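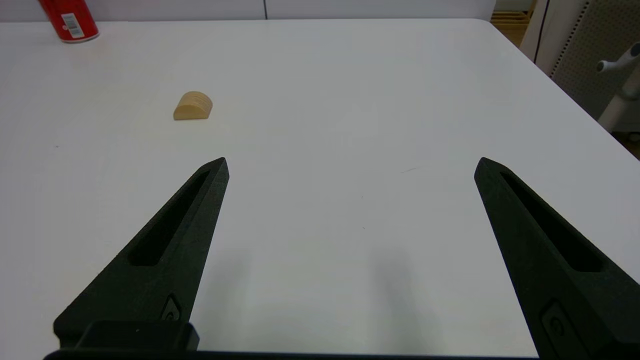
A research group at Cistora has published a method for teaching a robot arm to pick up small objects after 50 demonstrations per task. Earlier work by the same group needed 200 to reach a similar level. The method is called Dridlow, and the report and code went online in July.

Dridlow uses pictures from a camera mounted at the wrist, looking out past the fingers of the gripper. There is no overhead camera and no depth sensor. Because the fingers are always in view, the software learns where an object lies relative to the fingertips instead of working out its position on the table. The group says this makes the method less sensitive to how the arm is bolted down, a common source of trouble when a trained model is moved from one lab to another.

The objects are ordinary and cheap. They include a small wooden block with a rounded top and a wedge of orange waffle, and a red can is left standing on the same white tabletop as something the arm has to ignore. The waffle was the harder of the two. Its curved rim and straight sides call for different finger angles, and the model has to choose one before the fingers get close. 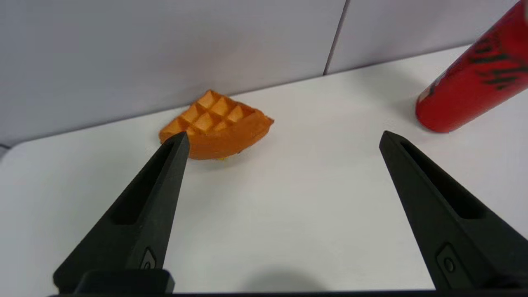 Training happens in 2 stages. In the first, the model sees only the approach, from the open gripper up to the point just before contact. In the second, it learns when to close. Splitting the task this way let the researchers reuse the first stage for every object and collect new demonstrations only for the second.

The group ran 152 test trials with the objects placed by hand in new positions. Most of the failures came when an object started well outside the gap between the fingertips, near the back of the table, and the arm swung too far in correcting for it. Changes in lighting made little difference.

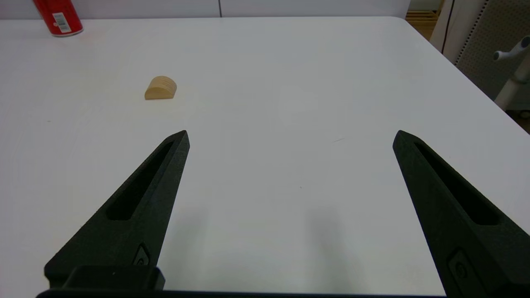
Ersoy, a maker of packing equipment, paid for part of the work and plans to try the method on a sorting line. Bitberg will host the recorded demonstrations, which are free for academic use. The researchers are now collecting data with two objects close together, a case the current version does not handle.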